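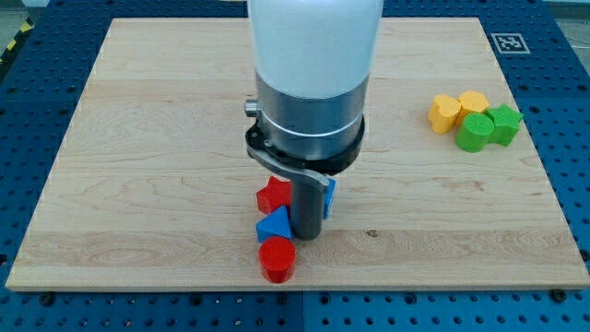 How long does the first sorting run take?
About 17 minutes with the Gatska kit, and most of that is setup you only do once!

4.2 First run

1. Set the board flat on the work surface.
2. Place the blocks by hand, leaving a finger's width between groups.
3. Load program 7 and press Start.

Note: try mixed shapes early, they're the fun part.

Caution: keep hands off the board until the arm has parked.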